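Arm drifts when placing a CPU in the socket – fixture or calibration? 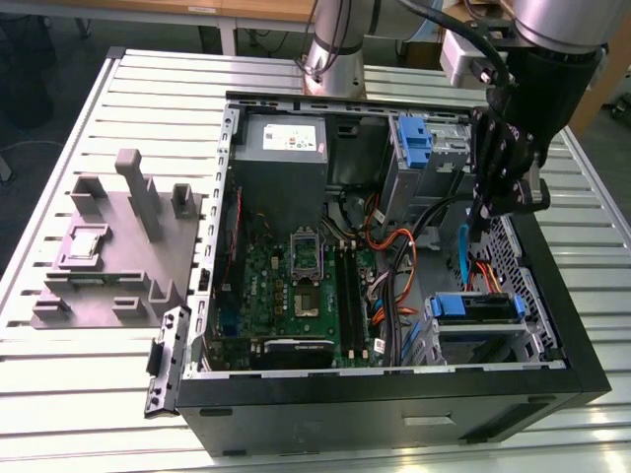 The bench with the tower on its side, CPU and RAM in the printed fixture.

Posted by Lai-ching Ho, Jul 11, 2025

I'm building a two-arm setup in the shared workshop at Demham. The job is to take a CPU and a RAM stick from a printed fixture and fit them into an old desktop. Picking up works fine. Placing the CPU does not. The first few tries land where they should, then it starts to creep toward the RAM slots, and after 11 tries it is off by more than a millimeter. I don't want to wreck the socket pins, so I stop it above the board every time.

The tower just lies on the slatted bench and is not clamped. The fixture plate is held down with double-sided tape. I teach the positions by hand and play them back. Should I redo the plate or the calibration?

Cheuk-hei Chiu

Clamp the tower before you do anything else. A case lying on its side moves a little every time something pushes on the board, and seating RAM takes a real push. Your taught points don't know that it moved.

Those slatted tops usually take T-nuts. I put two printed corner stops against the case and a toe clamp on the third side – not on the sheet metal in the middle, it flexes. Do the same for the plate and throw out the tape. Then teach one reference point on the case and one on the plate, and check both before each run. If they still drift, look at the arm. Mine moved for the first 18 minutes or so after power-on, so now I run it through some empty moves first.

Also tie back the drive power wires. They can spring into the path of the gripper.

teshome_bench

use a camera, much easier

Lai-ching Ho

Clamped both and did 19 placements above the socket. The creep is mostly gone. There is still a small offset on the first one, so I'll try the warm-up next. No camera for now, I'd have to redo the mount.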